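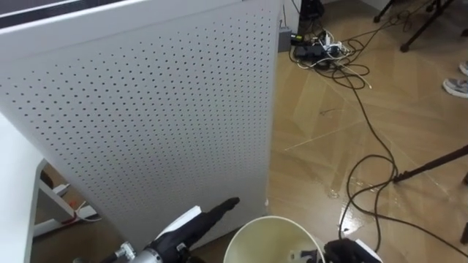

Chapter 6
Sound in Shared Rooms

Most people now spend a large part of the working day in a room with others. Open offices, libraries and school halls all bring the same problem: speech meant for one listener reaches many. This chapter considers how sound behaves in such rooms and how planners try to control it.

6.1 Direct and Reflected Sound

A listener hears a speaker in two ways. Direct sound travels in a straight line and weakens with distance. Reflected sound arrives later, after striking walls, floors, ceilings and furniture. In a small furnished room the delay is too short to notice. In a large hall with hard surfaces, reflections overlap and speech becomes difficult to follow.

The time a sound takes to die away is called the reverberation time. It depends on the volume of the room and on the amount of absorbing surface within it. Carpet, curtains and seated people all absorb sound — bare plaster and glass absorb very little.

6.2 The Gusach Reading Hall

The reading hall at Gusach has a volume of 1,772 cubic meters and seats 79 readers. When it opened in February, staff at the front desk could be heard at the farthest table. The Wistura planning office surveyed the hall and recommended a lower ceiling over the desk, together with 36 square meters of absorbing material on the rear wall. We return to this survey in Section 6.5, where its measurements are used to calculate reverberation time before and after the work.

Key terms: absorption, direct sound, reflection, reverberation time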